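Chapter 2
Household Textiles and Their Care

Every home holds more cloth than its owners suppose. When the town of Sarnby surveyed its households one December, the average family owned 80 separate washable items, counting towels, bedding, and clothing. Most were washed far more often than they needed to be.

This chapter covers sorting, washing, and drying. It begins with sorting - the step that takes the least time and prevents the most damage. Items are grouped first by color, then by fiber, and last by how dirty they are.
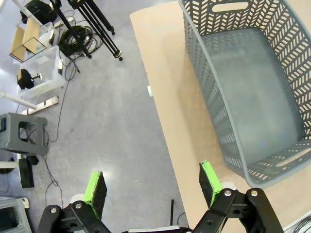
Figure 2.1 A laundry basket in a work area with a gray floor.

Grigoris Bakalis, who ran a laundry in Giduston, kept a record of every damaged piece his customers brought back. Over his working life he logged 1,168 of them. Of these, 916 had been washed with the wrong load or at the wrong temperature. The rest were torn, stained before they arrived, or simply worn out. His notebooks are discussed again in the section on shrinkage.

Fiber matters as much as color. Cotton stands up to hot water and hard spinning. Wool does not, and a wool sweater washed with cotton sheets may come out too small to wear. Blends should be treated like the more delicate fiber in them.
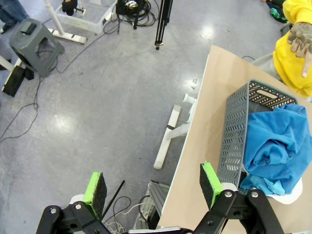

Why should new dark cotton be washed by itself?
New dark cotton often carries loose dye that comes off in the first few washes and can stain lighter cloth.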